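Subject: Re: [perrin-owners] Rental pool for the Floria units, from May

Hello all,

To answer the questions left over from Wednesday: the rental pool is optional. Owners who join get 59 percent of the net rent on their unit, paid every 3 months. The management office in Ullorbridge keeps the rest and covers cleaning, linen and key handover. There is a one-time joining deposit of 1000, refunded when you leave.
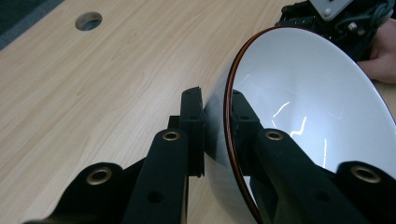
Yolanda Tamayo wrote:
> Does the deposit have to be paid again if the apartment is sold and the
> new owner wants to stay in the pool? My buyer from Prastitz is asking, and
> I can't find it in the contract. Also, how many weeks can we keep for
> ourselves?

Yolanda, the deposit goes with the owner, so yours comes back to you at closing and your buyer pays a new one. Bookings already confirmed have to be honored by the buyer, so please have that written into the sale agreement.

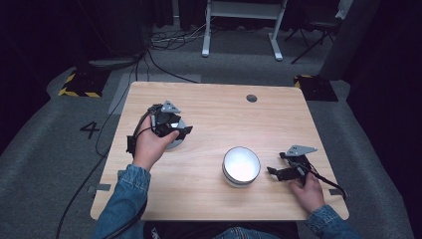
Personal use is 7 weeks a year, and you need to block the dates before the season calendar opens. Each unit must also meet the furniture list before its first booking. The dining table is the item most people ask about. One with a light wood-grain top and rounded corners like this is fine, glass tops are not. Sofa beds need a mattress cover. Send your inventory to me and I will pass it on to the office.

Loïc Caron
Perrin building, Floria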